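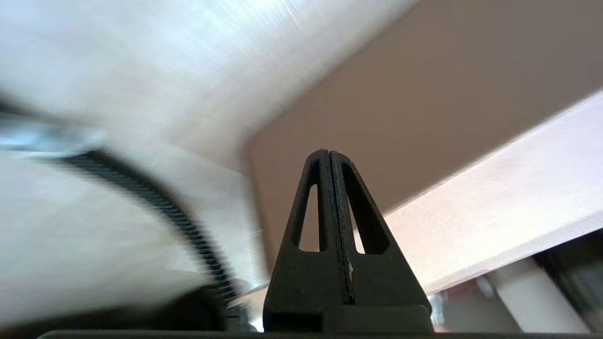
Chapter 4
Comparing Grippers on a Moving Arm

A gripper that works well on the bench may do poorly once the arm starts to move. In this chapter you will test two sets of fingers, the Curkora and the Triken, on the same arm and with the same controller settings. The Grundberg trials, used throughout the chapter, ran 1,048 picks with each set.

Start with the wrist camera. Its view decides how much the controller can know about the fingers and the part between them.

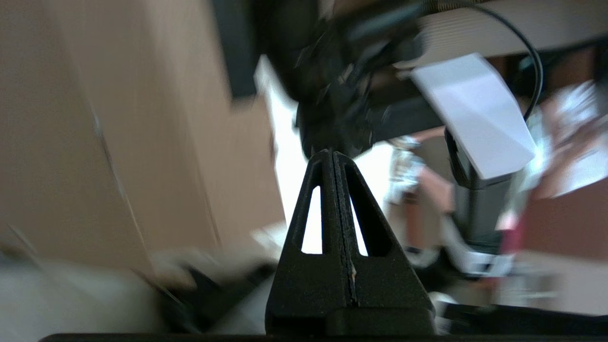

Finger shape affects both grip and sight. A wide finger spreads the load on a soft part, but it also hides more of the work area. Tapered fingers with long triangular windows, closed along a center seam, let some light through to the camera. During fast moves the background smears into streaks while the finger edges stay crisp — a useful fact when you choose what the software should track.

Section 4.1 covers mounting and alignment. Section 4.2 gives the Yakubu method for scoring a grasp, and Section 4.3 applies it to 17 test parts, the heaviest of which is 700 grams.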